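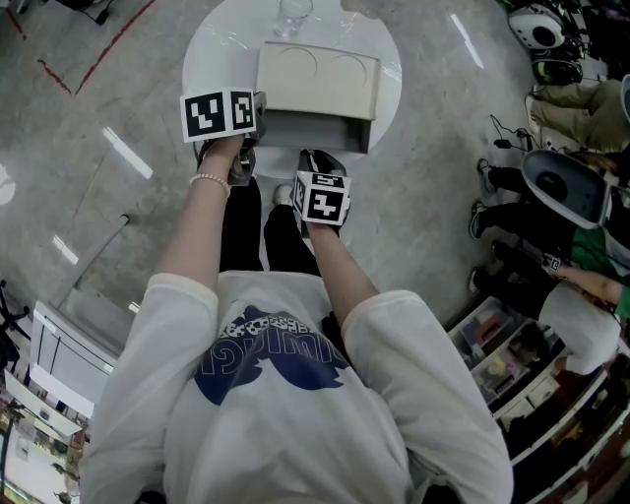 Gaétan Sawatzky objected, on reading our first draft, that a small table should not be called storage at all, because whatever is put on it is on the way to some other place. We have kept his objection in view, and this section is partly an answer to it.

Home | Articles | Sections | Contact
Reading time: 8 min

4.2 Round tables and the box at the rim

Figure 3. Round white table with a cream-colored box and a clear drinking glass. The front edge of the box hangs slightly over the rim.

In the Plurnell rooms we recorded 113 cases in which an object was left on a table and no person was using it. We call these cases "rests". A rest begins when the hand leaves the object and ends when the object is lifted again. In 100 of the rests the object stood fully inside the table top. The other cases are the subject of this section.

A rectangular box and a round top do not fit each other well. If the box is placed in the middle, it divides the top into small curved pieces, and a glass or a cup can stand only in one of them. If the box is moved to one side to make room, a corner or an edge soon passes the rim. Figure 3 shows an arrangement of the second type. The glass stands at the far edge, behind the box, so that a person who comes from the front must reach over the box to take it.

We asked the participants whether such an overhang disturbed them. Most answered that they had not noticed it. Two participants, both from the Gaillard group, said that they would push a box back if it held something heavy, but would leave it if it was light. It seems therefore that the overhang is judged by weight and less by how it looks. This agrees with our earlier observations on shelves, made in December, where light boxes were also allowed to stand out over the front.

The floor also had an influence on the answers. On hard floors such as concrete, participants spoke more often of glass and of breaking. On carpet they spoke of spilling. We did not plan this comparison and the number of rooms is small, so we report it only as a remark.

As to the objection given at the start, we accept it in part. The median rest was short, and for these cases "storage" is too strong a word. But in 8 rests the object stayed on the table until the end of the session, and for those we do not know a better one.

Related items
Shelf depth and light boxes: the Runbridge rooms
Where do people put a glass down?
Jorkero side tables, a short note on height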